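We use cookies to remember your reading position. Accept | Settings

Chapter 6
Looking After a Two-Arm Table Cell
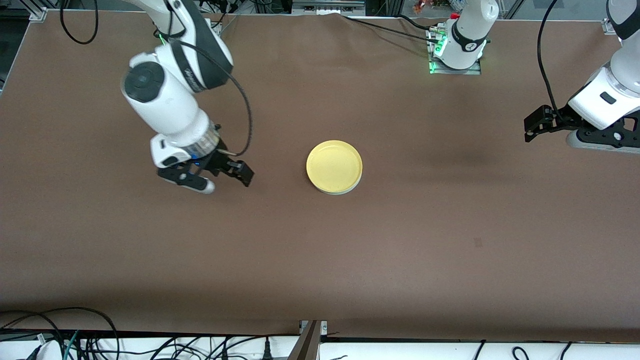
A cell of this kind does not ask for much daily work, but it asks for the same work every day. In this chapter we set up, check and repair one cell from beginning to end. We call it the Ladefoged cell, after the building where it stands. It has two arms with two-finger grippers, one work table, and a control program named Idero. The readers who have finished Chapter 3 already know how to start the program and how to stop it safely.

The chapter has three parts. The first part is about the table and its cover. The second is about the arms, the grippers and their cables, and it is the longest, for cables are the cause of most of our stops. The third part explains how to write the service log, so that the next person can understand it without calling you at home.

6.1 Before you touch anything

Stop the program and wait until both arms are still. Then read the lights. On our arms a green ring at the base means that the arm is powered and has no fault. It does not mean that the arm is safe to touch. Before you put your hands between the grippers, switch off the power at the cabinet and hang your tag on the switch. Two persons working on the same cell use two tags.

6.2 The cables at the wrist

Each gripper takes its power and its signal by a cable which runs outside the arm. This cable must have a free loop at the wrist. If the loop is too short, it pulls on the connector when the wrist turns. If it is too long, it can catch on the fingers, or sweep a light object such as a plate from its place. Turn the wrist slowly by hand to both ends of its travel and watch the loop the whole way.

Check the loop every 1000 cycles. Change the cable at 2000 cycles, even when it looks good. The outer skin of a cable often stays smooth while the wires inside are already broken — a fault which comes and goes, and which can cost you a full day of searching.

6.3 The cover of the table

The cover should lie flat in the area where the arms work. A small fold near the rear edge does no harm if neither gripper goes there. Press the cover flat before you teach a new position, and never after, or the height you have taught will be wrong.

Related chapters
Chapter 3: Starting and Stopping with Idero
Chapter 7: Changing the Finger Pads
Appendix: Spare Parts from Ultavura and Suso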